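Keeping a shared table clean

A white tabletop shows everything, and one that several people eat and work at needs wiping more often than a kitchen counter at home. We do ours at 3 and again before the lights go off.

Keep snacks in one tray with raised sides. Crumbs and empty wrappers stay in it, and it can be lifted off in one go when you wipe. Tip it out over the bin every couple of days and wash it in warm water with a drop of washing-up liquid. 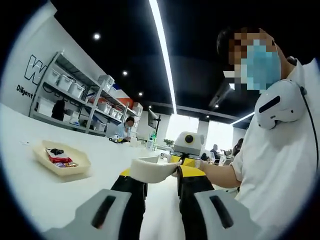
Fold the cloth in half and in half again before you start. You get a flat pad that holds its shape, and several clean faces to turn to as each one gets dirty. Work from the far edge towards yourself in straight strokes, overlapping a little, and finish with the front edge — the part most people lean on and most people miss.

Two cloths are enough for one table, one damp and one dry. Wash them at 60 degrees without fabric softener, which leaves a film and makes them smear.

For tea rings, leave a damp cloth on the mark for 2 minutes, then rub lightly. Ink needs a little surgical spirit on a cotton pad. Try it on the underside first, as some coatings go dull.

Hanging cloths up to dry matters more than the brand you buy. A rail on the end of the shelving does the job.

Hằng Sầm, Clarham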